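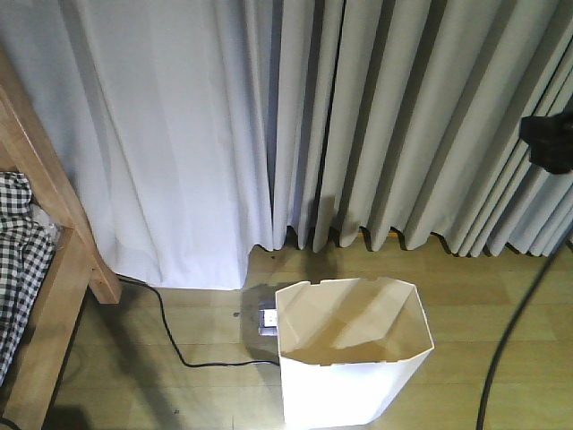

Skustville housing office sets hem heights for curtains in furnished rooms

The housing office in Skustville has issued a fitting standard for curtains in its furnished rental rooms, the first change to the room specification since the bed frames were replaced. The standard applies to all 39 rooms in the Halvorsen building and takes effect in December.

Under the new text, each window gets two layers: a white sheer and a grey pleated curtain in a heavier, opaque fabric. The pleated curtain must hang clear of the floor along its full width. The sheer may reach the floor, but new sheers will be cut to clear it as the old ones wear out.

"The heavy layer was the one causing work," said Bernadette Mbeki, who manages room turnover for the office. "When it touches the floor it picks up dust along the hem, and then the whole panel has to come down. A sheer is light. One person can unhook it and put it in the machine."

The clearance for the pleated curtain is set at 2 inches, measured from the lowest point of the hem to the finished floor. Pleated fabric does not hang in a straight line at the bottom. The hem rises and falls with each fold, and earlier fitters measured to the average, which left some folds dragging. Fitters will now measure with the curtain drawn fully across and again with it pushed to one side, where the pleats stack tightly and the hem can drop.

The curtains were supplied by Huratar, a textile contractor that also handles the track hardware. Radek Kadlec, the firm's fitting supervisor, said most rooms will need no new fabric. Hooks on the pleated curtains can be moved up or down on the heading tape, and that gives enough adjustment for all but the corner rooms on the upper floor, where the ceiling is lower.

In those rooms the panels will be taken down and rehemmed. Kadlec put the work at 30 minutes per panel once the fabric is on the table, with pressing the pleats back in taking up most of that time. Rooms will be without the pleated layer overnight while this is done. The sheer stays up.

The standard also covers the floor below the window. Beds must be placed so that bedding hanging over the side rail does not lie against the curtain. Tenants may use their own blankets and covers, and the office does not regulate length or pattern, but the position of the frame is now marked on the room plan kept with the lease. Frames are light wood and can be shifted by two people without being taken apart.

Wastebaskets are listed for the first time. One white basket is provided per room and is to be emptied and left in the room at turnover. The inventory sheet previously listed it under kitchen items, and Mbeki said baskets were often carried to the shared kitchen and did not come back.

Outlets near the window drew the longest discussion. The draft would have required every floor outlet to be kept free of furniture and fabric by a fixed distance. Otis Van Dusen, who inspects the building's wiring, asked for that to be changed. A fixed distance was not practical in the narrow rooms, he said, and the main concern was loose cloth resting on a plug in use.

The final wording says that curtain fabric must not cover an outlet when the curtain is in either its open or closed position, and that the cover plate must be reachable without moving the bed. Nothing is said about small objects standing near an outlet - the office considered this and left it to tenants.

Flooring is unchanged. The wood-effect planks in the bedrooms will be cleaned with a damp mop as before, and the standard repeats the existing advice against wet mopping along the wall. Hazel Kapoor, who leads the cleaning crew, had asked for the raised hem so that a flat mop head could pass under the curtain without catching. Her crew tried the 2-inch gap in three rooms on the ground floor before it was written into the text.

"The mop goes under and comes back out," Kapoor said. "Before, you had to hold the curtain up with one hand or tie it in a knot, and the knot left creases."

Tying or knotting the pleated curtains is now ruled out in the cleaning instructions. Tenants who want more daylight are asked to slide the panel along the track until the pleats bunch at one side.

Booker Haddad, who represents tenants in the building, said the changes were acceptable but asked that people working nights be given notice before the pleated layer is taken down. The office agreed to post the schedule in the entrance hall and to fit those rooms in the morning, with the panels returned by evening. If a panel cannot be returned the same day, a spare will be hung.

Spare panels will be stored at the Skidlow depot. They are the same grey as the fitted ones, though from a later dye lot, and may look slightly different next to an older panel. The office will swap in pairs where a window has more than one.

Copies of the fitting standard and the revised inventory sheet are available at the housing office counter. Tenants who find that a pleated curtain touches the floor after the work is finished should report the room number and which side of the window is affected.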